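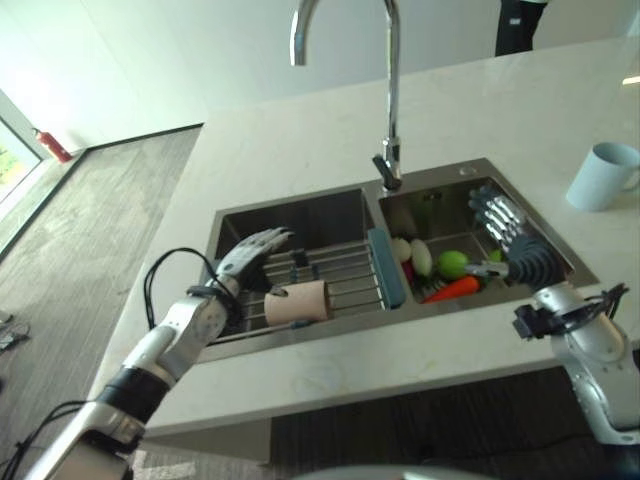 A double-basin sink with a tall gooseneck faucet.

Minority shareholders wanted for our voting panel

By Ilham Manurung
October

If you own shares in a listed company and you've ever opened the annual meeting notice, read as far as the director nominations and wondered whether your vote would do anything at all, we would love to hear from you!

Prullus is a small newsletter and research group that follows board elections at listed companies. We read the proxy forms, the shareholder registers and the minutes (yes, the minutes) and write them up in everyday words. This fall we're putting together a panel of small shareholders who will follow one full season of annual meetings with us and tell us what they did with their votes and why.

We have 159 people signed up so far and want to reach 217 before the first meeting, the one at Sinaga, where two board seats are open and the biggest holder has already said how it will vote. Trito and Ullik come after that. Ullik is the one I'm most excited about, because its small holders own a real chunk of the company and hardly any of them sent in a form last time.
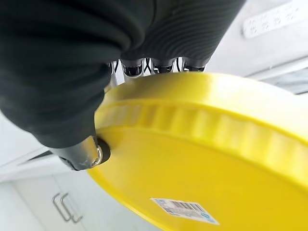 You can join if you hold shares in your own name or through a broker in any one of those three companies. One share is fine. You don't need a finance background, and some of our best notes last season came from people who had never voted before. Employees can't join for their own company's meeting, and neither can anyone standing for a board seat.

Over the season you'll fill in six short surveys, keep a copy of each voting form, and join at least one evening call (7 p.m., cameras optional). Ikhsan Hutapea runs the calls and he is very good at explaining cumulative voting without a single slide. If you can attend a meeting in person, even better, and we'll cover your bus or train fare.

We can't pay for your time, I'm afraid. Panel members get the newsletter free for the season and the full results before they go out to our 1330 subscribers. We won't print your name or the size of your holding, and we won't tell you how to vote.

To apply, write to the panel desk with the name of the company, how you hold the shares, and a line or two on why you're interested. Applications close Sunday at midnight. Everyone gets a reply.

Comments

dividend_dot: Signed up for Trito. Does it matter that my shares are in a joint account with my sister?

Ilham Manurung: Joint accounts are fine, just tell us which of you fills in the form!

R.P.: My broker never sends me the voting papers. Can I still take part?

Ikhsan Hutapea: Please do, we want to hear about that too. Ask them in writing for the form and keep whatever they send back.

old ledger: did this last year, the calls run long but worth it

Contact the panel desk | Copyright Prullus | Back to top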